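Visit report: open lab afternoon at Vamusura, Wed 20 April

Our reading group on robot learning was invited to the open afternoon at Vamusura, and I promised to write down my notes for the members who could not come. I am not a specialist in hardware, so please forgive me if I simplify some parts.

The method they wanted to show us is called Girnent. The idea is easy to say: a person does the task with two hand-held grippers, the movement of both hands is recorded, and a policy is trained from these recordings. No robot arm is needed during the collection. The task this spring is handling books and magazines on a table, to put them later into a rack.

Why books? I asked this at the beginning, because to me it looked like a small problem. The answer was that a softcover book is flat, it bends, and the pages open when you hold it in the wrong place. The fingers must come to the edge at a good angle, and a worn edge behaves differently from a new one. 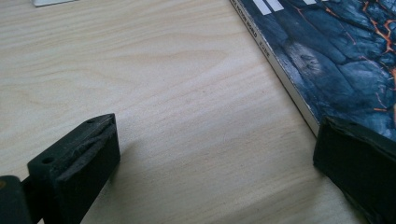 The first version of the method, called Skornon, learned from the wide view only. It was trained in March on 620 demonstrations, and it had difficulty in the last centimeters before the contact. Girnent adds the view from each gripper, and the two hands are learned together. The new set has 2,762 demonstrations, and of these 1,141 use both hands for the same object.

I liked that the presenters spoke openly about the weak comparison. The second set is bigger, so one cannot say how much of the improvement comes from the additional views and how much from the quantity. They promised to train again with the same number for both — I hope they will do it before the summer.

The working place

The table is light wood with rounded corners, and it stands on dark grey carpet. Each gripper has a cable and a grey triangular plate on top. We stayed behind a line and watched one person work. What surprised me is how slow the good movements are. I expected that speed would be important, but the instruction to the operators is to move calmly and to avoid correcting in the air.

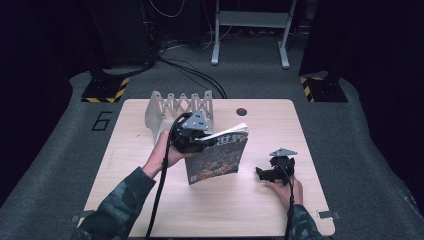
Results and questions

In the test they reported, the policy was given 19 books and magazines which were not in the training set. Thick softcovers went well. Thin magazines were harder, mostly when they had to be turned upright. The team believes that the policy closes the fingers too early, before the second hand is in its place.

One visitor asked if the pattern on a cover can confuse the system. A dark cover on a pale table gives a strong border, and this helps. But lines inside the artwork can look like an edge too, and for this reason they keep covers with busy pictures in the set.

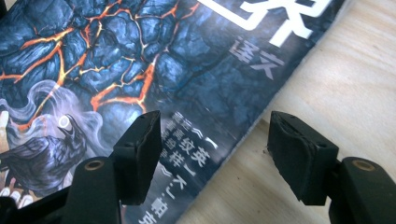 Open gripper fingers at the edge of a paperback with a lava-like cover.

I also asked about the finger pads, because the surface gets scuffed with use. They have not measured yet if this changes the result. A partner, Kontogiannis, will repeat the test with fresh pads and with used ones, and the numbers should be in the next report.

The visit finished with tea and a long discussion about how to count a success when the book is in the rack but upside down. At the moment it is counted as a success. Several of us did not agree.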